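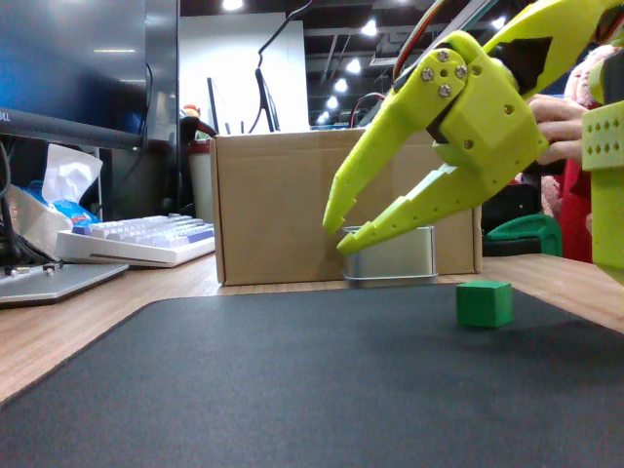

Skurkdale Craft and Swap Circle
Minutes, 2026-01-21

Hi all, I'm on minutes again because I brought the pen. I've tried to keep it in order, but we did jump around a bit (sorry, the tea was my fault).

Last time's minutes
Read and agreed. One fix: the glue guns went to the Leone Street room and not to the library. I've changed it in the book.

Tins and boxes
This took up most of the evening! We all like the plain metal tins with the rounded corners for small bits, and we all dislike losing the lids. Agreed that every tin gets a label on the lid AND on the side, so a tin without its lid can still find its way home. Small blocks and cubes go in tins. Anything longer than a hand goes in a cardboard box, flaps folded out while we're working and tucked in when we pack up.

There was a long side chat on whether cardboard is good enough or whether we should buy plastic crates from Follik. I was for the crates, I'll admit it, but I was outvoted. Cardboard stays until August and then we look again.

Desks and mats
The light wood desks are picking up scratches, mostly near the front edge. From now on a mat goes down before anything else comes out. The big black mouse pads are lovely for this (small pieces don't skid off them, and you can spot a green or yellow cube from across the room!). We have 6 and would like two more. I'm to ask at Pono whether they do a price for a pair.

Mats are to be wiped, not soaked. Please lay them flat on the shelf afterward. Somebody has been rolling them up and the corners curl.

Money
We have $658 in the account after paying for the room. Agreed to spend up to $60 on mats and labels. The label tape is the expensive part, so maybe write small.

Tidying up
We keep running over at the end. We're going to try stopping ten minutes early, with each table packing its own things: loose pieces into the tin first, tin into the box, mat last. I said I'd write the order on a card and tape it inside the cupboard door.

Also, the box of odds and ends by the window has been there since before I joined. Take anything you want from it before next time, and the rest goes to the swap table.

Other business
The kettle is slow but it works. No change.
More fabric scraps wanted, any color, clean please.
Could whoever has the good scissors bring them back?

Next meeting is same room, same time. I'll bring the card, the mat prices and probably cookies.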